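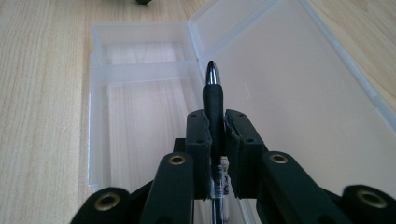
I have now been told by three separate people that I should be "journalling", and by one of them that I should be doing it in a special notebook with the days already filled in. The notebook costs more than my shoes. I looked inside one in a shop and it had a box on every page for what I was grateful for, a box for my water, and a row of little faces so I could colour in my mood. I put it back.

Let me say early on that I have nothing against writing things down. I write things down all day. What I don't trust is the business that has grown up round it, and the claims that come with it. Handwriting is going to fix my memory. Handwriting is going to fix my sleep. Someone on the radio said it was going to fix my marriage, and I'm not married.

So last winter I decided to do it properly for a while and see. I've kept it up, more or less, with gaps. This is what I think, and you're free to think something else.

The memory claim first, as it's the one people wave about. You've heard it: students who take notes by hand remember more than students who type. It gets repeated in every article about pens, usually by someone selling pens. I've read a fair few of these articles and very few of them say who the students were, what they were asked to remember, or how long afterwards. I don't doubt that something was found. I doubt that it has much to do with me writing "ring the dentist" on the back of an envelope. I wrote it by hand. I didn't ring the dentist.

What I did notice is duller. I write slowly, so I write less, so I have to choose. When I type up a meeting I get pages of what everybody said. By hand I get half a page of what I thought mattered, and I'm sometimes wrong about that. There was a meeting before the summer where I wrote down a long piece about parking and missed the date the office was moving. Yoga Halim typed the whole thing on his laptop, clattering away, and he was the one we all had to ask. So put that one in the other column.

Then there's the paper. I'd been buying Kwok pads for years, the plain ones with the grey back, and was perfectly happy. But if you look up anything about notebooks online you end up among people who talk about paper the way other people talk about wine. It has tooth. It has feedback. I gave in and bought a Grostarbridge, the hardback one, having read a review that ran to 3,496 words (the site tells you the word count, as if you might be proud of having got through it). It's a nice notebook. The ink doesn't come through. The ink didn't come through on the Kwok either, unless I leant on it, and I was never frightened of spoiling the Kwok. For the first fortnight the Grostarbridge sat on the shelf because nothing I had to say was good enough for it. I've heard the same from other people and I wonder how many of these things are lying in drawers with two pages used.

We use cookies to make this site work and to see which posts get read. By carrying on you agree to this. Accept all | Manage choices

The same goes for pens, though here I'm on thinner ice as I do have opinions. I like a dark line and I like a pen that starts when I ask it to. Past that I honestly can't tell. My cousin Zulkifli Sembiring can, or says he can. He has a Vevo that he bought second-hand and sent away to have the nib ground, and he let me try it for a whole afternoon with the face of a man lending out his car. It was very smooth. It was so smooth that my writing, which is bad, got worse, as there was nothing to slow it down. He said I was holding it wrong. I've been holding pens for most of my life and I was a bit put out.

I tried to get him to pick his own pen out with his eyes shut, against a cheap Carken and something from a bank. He wouldn't do it. He said you can't judge a pen like that. I'd have thought that was the only way to judge one, but I let it go as he was cooking.

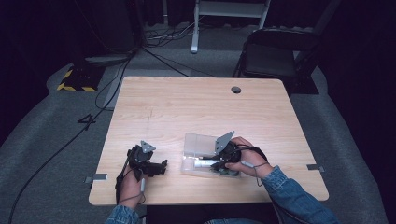
The part I find hardest to swallow is the diary as a cure. "Morning pages" is the popular one, where you get up and fill several sides before you've done anything else, and you mustn't stop and you mustn't read it back. I did this for a month. I was told it would clear my head. What it did was make me late, and it gave me a thick pile of paper about being tired. I broke the rule and read some of it. It was the same grumble, in slightly different words, morning after morning: my knee, the bins, a man at work. If anything I think going over it every day kept the man at work alive in my mind a good deal longer than he deserved.

Now, a friend of mine swears by it and says I gave up too soon. Maybe. But I notice that whatever I try along these lines, I've always given up too soon. It's never the method. If I do it for a month I should have done three, and if I'd done three I'd have been told I was doing it in the wrong frame of mind. I'd like just once to be told how long would be a fair go, in advance, so that I could stop on that day with a clear conscience.

What has stuck is a much plainer thing. I keep a line a day. Not feelings, mostly, just what happened: who came round, what we ate, what broke, what the weather did. It takes as long as the kettle. I started it as a sort of sulk after the morning pages and I've hardly missed. The other night we had a disagreement over when the boiler had last been looked at, and I was able to go and find it, which was a very satisfying moment for me and nobody else in the room.

Is it better for being in pen? I can't see why it would be. A file on the computer would do the same and I could search it. I did find the boiler by turning pages and grumbling. On the other hand I know myself, and if I sat down at the computer to write one line I'd still be there an hour later reading about somebody's extension. The pad doesn't have anything else in it. I think that may be the whole of the case for paper, at least in my house, and it would go for any old pad.

I should mention letters, as people always bring them up. "Don't you miss getting letters?" I miss getting them, yes. I don't remember sending all that many. I wrote 8 this year, which I know because I put them in the line a day, and I had two back, one of them typed. My aunt's was lovely, both sides of the sheet and up the margin. I couldn't read a good third of it. I rang her to ask what it said and we talked for an hour, so I still don't know about the middle bit, something to do with a fence or possibly a fiancé.

Anyway, the Grostarbridge is now for recipes, and it has got butter on it, so I'm no longer afraid of it. Zulkifli has bought another pen. I'm back on the Kwok pads, and I see they've put the price up.

Posted 04/12/2024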